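Maintaining the Bench Cell at Flurkmont: Notes on the First Service

June 13, 2019

The bench cell at our Flurkmont site is a modest installation. It comprises one arm, one parallel gripper, a dark gray enclosure open to the operator, a yellow block that holds the colored pieces, and a black bracket into which selected pieces are placed. It has been in regular use since December. This entry records how the cell was serviced this month, which settings were changed, and which matters remain open. It is intended for colleagues at Stadeletti who are responsible for the sister cell and who have asked for a written account.

Preparation

The service begins with the arm parked and power to the gripper isolated. The operator signs the cell log, places the tag on the main switch and waits 60 seconds before reaching inside. The enclosure panels are wiped with a lightly dampened cloth and then with a dry one. Solvent should not be used on the panels. It was tried once on the near panel and left a mottled finish that no later cleaning has removed.

Marks in the work surface are entered on the wear sheet and left alone. Filling or sanding them alters how the surface reflects light, and the vision settings would then have to be repeated in full.

Bracket

The bracket is the part of the cell most likely to cause difficulty. It is held by two screws, and a slight looseness in either one is enough to turn it out of line with the program. At this service one screw was found to be loose. Both were removed, cleaned and refitted, and the bracket was squared to the enclosure with the setting gauge before final tightening. Tighten the screws alternately, a quarter turn at a time. Full tightening of one before the other will pull the bracket off the gauge.

Gripper

The finger pads were inspected for glazing and embedded grit. The existing pads were kept, although they are nearing the end of their service life and a replacement set has been requested from Wubshet. The finger bolts were checked for tightness. Closing force had been raised during the spring in response to a run of dropped pieces. It has now been lowered again to 30 percent of maximum, as the drops are believed to have had their origin in worn pads on the earlier set and the higher force was marking the pieces.

Cables should be examined over the full travel of the arm, including the lowest wrist positions. A cable that appears to have ample slack at the park position may be drawn tight, or may swing toward the fingers, when the wrist is turned. One tie was moved closer to the housing. The route otherwise stays as installed.

Setting the Approach

After mechanical work, the place routine must be taught again. The program, which is kept in the Sisuson archive, uses three stored positions: clear of the block, above the bracket and at the bracket. The first two tolerate a small error. The third does not, and it should be taught by hand at 9 percent speed with the red piece in the fingers. The red piece is preferred for this work because its prongs make any rotation at the wrist easy to see from the front of the cell.

The routine is then run at reduced speed for 20 consecutive cycles. Any fault returns the count to zero. The operator remains at the stop button throughout and does not reach into the enclosure between cycles.

Work with the red piece, from the bench and wrist views:

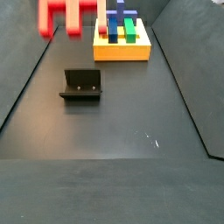
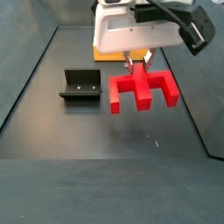
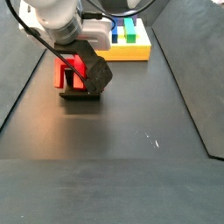
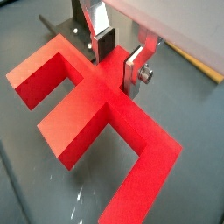

The verification run was completed on the second attempt. The first was halted at the fourth cycle by a wrist angle that had been stored before the bracket was squared. The position had been copied from the old program in order to save time, and the practice is not recommended. All three positions should be taught afresh whenever the bracket screws have been disturbed, even if the bracket appears not to have moved.

Open Matters

Three items are carried forward. The replacement pads have yet to arrive. The wear sheet requires a fresh outline of the work surface, as the present copy has become difficult to read. The setting gauge is shared with Stadeletti and should be returned to Flurkmont before the next service is scheduled.

Colleagues who intend to apply these settings to the sister cell should note that its bracket sits on a shim. The stored heights are therefore not interchangeable, and the archive copy must be renamed before it is edited.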